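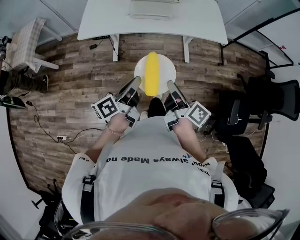 Save file stuck at chapter 13 – my running log

Posted August 23, 2019

Right, so I've been playing Tivik on PC (the lighthouse mystery one from Galo) and I've hit a wall. Every time I finish chapter 13 and walk down to the harbour, the game saves, the little lantern spins, and then I'm dumped back at the title screen. No error message, nothing! Load the save and I'm outside the Morrison house again with none of my clues.

What I've tried so far:

Verified the files. It found one bad file, downloaded 386 MB and said all was well. Same crash.

Turned off cloud saves. Got a bit further, as in I saw the boats, then title screen again.

Moved the save folder off my second drive. No change, and I managed to lose my key bindings doing it, which took me half the evening to put right.

Windowed mode, lowest settings, frame cap off. Runs lovely, still crashes.

Support wrote back on the ticket and asked how many notes I had in the casebook. I'm one of those people who picks up every scrap of paper, so the answer was 300 – and that's the limit, apparently. The harbour scene tries to add another and falls over. They said to open the casebook at the Morrison house, archive a page or two of old notes and walk down again.

Update: archived the whole Fekura section (I'd solved that case ages ago anyway) and I'm in chapter 14! All my clues came with me too. The key bindings reset themselves again when I quit, so I'm leaving the ticket open for that one. They've told me a proper fix for the casebook is planned for the November patch.

Status: open
9 comments
14 shares

Recent tickets
Subtitles too small on the ferry level
Controller not spotted after sleep mode
Fekura case: locked desk won't open
Music cuts out in the Morrison cellar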